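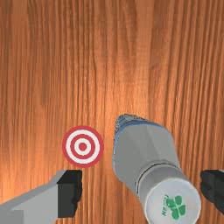 Good evening, everyone, and thank you for coming out on a Friday – I'm Nisha Lodhi, and I want to tell you about our October open day at Plorkdale. (Wait for the back row to sit.) We had 374 visitors through the doors, which for a place with 13 staff and one kettle was quite something, and I enjoyed every minute of it.

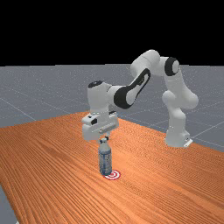 Our visitors from Prekow mostly wanted to see the simulator, so we gave it the big screen in the front room. The job is an easy one to follow from a distance: there's a red and white target on the table, and a bottle to go with it. With the fingers up at the cap like that, even the smallest children were happy to shout advice. (Pause – ask who has been to an open day before. Then on to Rana and the tea queue.)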